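Ticket 2533 – Label printer at Drulstead drops jobs after standby
Status: open, waiting on site
Raised by: Willy Schouten
Assigned to: Evdokia Dimitriou

Reported fault: the printer in the Drulstead packing room prints normally until it goes into standby. The first job after that is lost. The second job prints, but at half width. A power cycle clears the fault until the next standby.

Checked so far:
Standby timer was set to 600 seconds. Raised to 900, fault still present, only later.
Network cable swapped for a known good one. No change.
Driver removed and installed again on the packing PC. No change.
Same job sent from the Clornness office. First job lost in the same way, so the PC is ruled out.
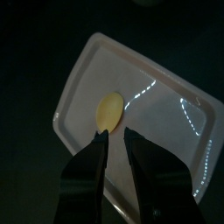
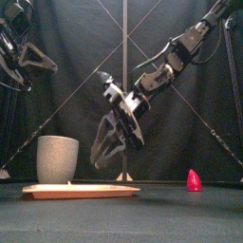
Half-width output points to the label size being lost on wake. The printer falls back to its stored default, and the default on this unit is 56 mm. Willy asked for the test labels to go on plain stock items, so the size was checked against the small things the room handles. A label at the default width cuts off the last part of the item code. At full width the code is complete.

Update, Evdokia: the stored default can be changed from the front panel, but the menu is locked. Martens set the code when the unit was installed and it is not in our records. Asked them for it in August, no reply yet. Stostness has the same model on older firmware and does not show the fault – firmware file requested from there.

Next step: Willy to switch standby off completely and report any lost jobs. Do not reset the unit to factory settings, as this also clears the network address.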